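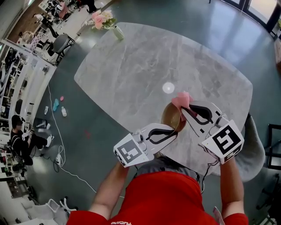

Metallschale mit rosafarbenem Tuch auf einem großen Tisch in grauer Marmoroptik, am Kopfende ein Blumenstrauß in einer Glasvase.

Tischschale

Als Tischschale bezeichnet man ein offenes, meist rundes Gefäß, das auf Ess-, Beistell- oder Konsoltischen steht und der Aufbewahrung kleiner Gegenstände oder der Dekoration dient. Von der Servierschüssel unterscheidet sie sich durch den dauerhaften Standort.

Material und Form
Verbreitet sind Ausführungen aus Keramik, Glas, Holz und Metall. Metallschalen werden aus Blech gedrückt oder gegossen; bronze- und goldfarbene Oberflächen können aus der Legierung selbst stammen oder durch Beschichtung entstehen. Unbeschichtete Kupferlegierungen laufen mit der Zeit an und sind für säurehaltige Lebensmittel nicht geeignet. Die Sammlung des Heimatmuseums Bornitz verzeichnet 114 Schalen, darunter acht mit gedrücktem Rand.

Verwendung
Neben Obst und Gebäck nimmt die Tischschale häufig Textilien auf, etwa Servietten oder kleine Tücher. Diese werden gefaltet eingelegt oder locker über den Rand drapiert. Auf hellen, gemusterten Tischplatten kommt eine Schale in warmem Metallton besonders zur Geltung; ein Blumenstrauß wird in der Regel mit Abstand dazu aufgestellt, damit die Tischmitte frei bleibt.

Pflege
Metallschalen werden mit einem weichen Tuch und mildem Spülmittel gereinigt und anschließend abgetrocknet. Scheuermittel hinterlassen auf glänzenden Innenflächen Kratzer. Auf Naturstein empfiehlt sich eine Unterlage aus Filz — sie schützt die Politur der Platte und den Standring der Schale.

Siehe auch: Obstschale, Tafelaufsatz, Serviette

Kommentare (3)

Thijs Verbeke: Gilt das mit der Säure auch für lackierte Stücke?

Sem Geerts: Solange der Lack unbeschädigt ist, lege ich Äpfel hinein. Zitronen würde ich trotzdem woanders lagern.

Lalit Rathore: Im Abschnitt Pflege fehlt die Spülmaschine. Meine Schale war danach fleckig.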